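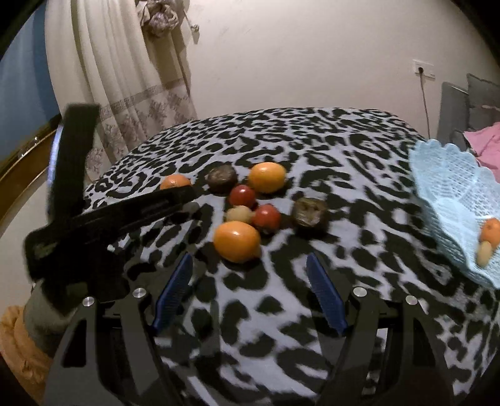
Oranges and reds on leopard print. The cloth does half the work.

Leopard Goes to Lunch

August 9, 2020

Fruit bowls are out. Or resting, anyway. This summer the fruit goes straight on the cloth, no dish, no board, and the cloth is loud.

Leopard, mostly. Not the tan kind off your aunt's coat. The one we keep coming back to has a pale gray-lavender ground with black blotches and broken rings, and orange looks terrific on it. Red too. Dark brown gets a bit lost in the spots, which we like, you have to look twice.

Where to get it. Isine sells spotted cotton by the yard, 235 prints at last count, and the gray ones go first. Rekcombe has a heavier weight that hangs better but creases if you so much as breathe on it. Edex is cheapest. Thin though. Hold it up to a window before you pay.

A table is optional. Throw it over a bed, a low bench, a trunk. Leave a few folds in. Ironed flat it looks like wrapping paper, we tried, it was awful.

Then the fruit. Keep it close together but dont stack it. Big orange thing at the front, reds behind, something pale tucked in between so the eye gets a rest. One or two rough brown pieces off to the side. Shine is good. Wipe everything with a dry towel first.

Real or fake? Both camps wrote in when we asked back in the spring, 656 letters, and fake won by 100. Shih does a decent box of pretend produce and you can leave it out all of September without a single fly. Real smells better. Real also rolls off the bed at three in the morning.

Plain wall behind, please. Cream is fine. Wallpaper and leopard in teh same room is a job for braver people than us.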